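Robot Learning in Practice
Week 7 handout: Reading results from hand-held gripper demonstrations
Instructor: Raili Hyvönen
Readings: Tejada and Pietrzak (the Skesari paper), Sections 3 to 5; Gunn, workshop note on replay

Bring your marked-up copy of the Skesari paper. We will spend most of the session on the results table and very little on the network, which you have all seen before under other names.

1. What the paper claims

The claim, in the authors' words, is that demonstrations collected with a hand-held gripper are "sufficient for household pick-and-place." A person walks around a home holding the tool, closes the jaws on things and moves them. A camera on the tool records all of it. The tool's path is recovered afterward from the video, and a policy is trained to go from images to motions. No robot is used until test time.

The headline figure is a 92 percent success rate on tidying tasks. Write that number down, and next to it write the following, which you will find in the text and the appendix but not in the abstract:

– 300 demonstrations went into training for the main task
– 12 test trials were run for each object
– objects the arm could not reach were swapped out before scoring

The third point bothers me most. Swapping may be perfectly reasonable if you only want to test the policy, but then the sentence about households has to go. A home is full of things an arm can't reach.

2. Why people like the method

It is cheap and fast, and I don't dispute either. Teleoperating an arm is slow work, and most homes have no room for one. With a tool in the hand you get real clutter, real daylight and furniture nobody arranged for you. The Naltari data has this quality, and a policy trained only on a lab bench does not see anything close to it.

Variety in the pictures is one thing, though. Variety in the actions is another, and the paper slides from the first to the second on page 4. You can visit 100 rooms and grasp from directly overhead in every one of them. Check the action histograms before you believe the word "diverse."

3. Where it can go wrong

a) Tracking. The path comes from the video, so a plain wall or a moving curtain can pull it off. Ask what fraction of recordings was thrown away. Skesari doesn't say. If the discarded ones come mostly from difficult rooms, the training set is easier than the homes it came from.

b) The body behind the tool. A person leans, squats and turns a wrist without thinking. The arm has a fixed base and joint limits. Gunn replayed a batch of recordings on a Bondarchuk arm and found that some paths could not be followed at all. This was open-loop replay, so be careful how far you carry her result, but no policy can fix a path the arm has no way to follow.

c) Contact. The jaws on these tools flex. Two grasps that look the same to the camera may differ a good deal in force, and with thin or light objects that matters. Images alone give the policy only indirect evidence.

d) Scoring. Who decides that a trial succeeded? In Section 5 it is the same person who reset the objects. I would like a second scorer working from video, without knowing which policy was running.

4. Looking at a recording

We will go through recordings in pairs. For each one, decide what the task is before you read the label, and note what the policy would need to ignore.

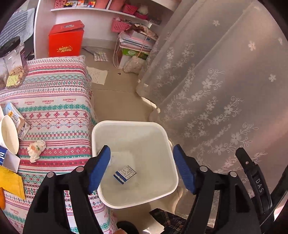 Can a policy trained on this kind of data be trusted in a home it has never seen?

Only as far as someone has tested it in homes held out from training, with the failures counted. Holding out objects is weaker, and holding out recordings from the same room tells you almost nothing.

Back to the pairs exercise. A white bin between two blue-tipped jaws is easy to pick out. A cloth with bands of pattern and a flowered curtain take up far more of the view, and I'd want to see the policy's behavior with both replaced. Tejada and Pietrzak report one background test, with the lights dimmed. That is a lighting test.

5. For next week

Write one page on the Tririsgate ablation (Paredes, Table 2). She drops half the rooms and the score barely moves. The text calls this robustness. Give at least one other explanation and describe the experiment that would separate the two. Don't propose "more data" unless you can say which data.

Hand it in on paper before class. Table 2 has a typo in the third row; the corrected version is on the course page.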